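The Halvorsen Wagon

They bought the wagon in January from a dairy in Nilstead. It had 653 on the door in faded paint and a straight six that leaked at both ends.

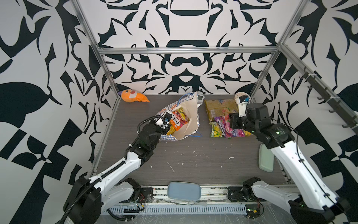 The plan was the hill climb at Prudbridge. Everyone else in the class ran light coupes. The wagon was long and heavy, and the back window rattled in third.

She pulled the six and put in a V8 out of a wrecked Halvorsen truck. The mounts took two tries. Her brother did the wiring on the garage floor at night and went to work tired.

By June it ran. It ran hot, so they cut a hole in the hood and drove it to Skernton and back with the heater on full.

At Prudbridge they gave her start number 70. Car 69 went off at the second bend and they waited while a tractor dragged it out of the ditch. Her brother checked the oil again.

"It's fine," she said.

"I know it's fine."

He shut the hood and pushed both pins in. The man with the flag waved her up to the line. She put it in first, and the back window started to rattle.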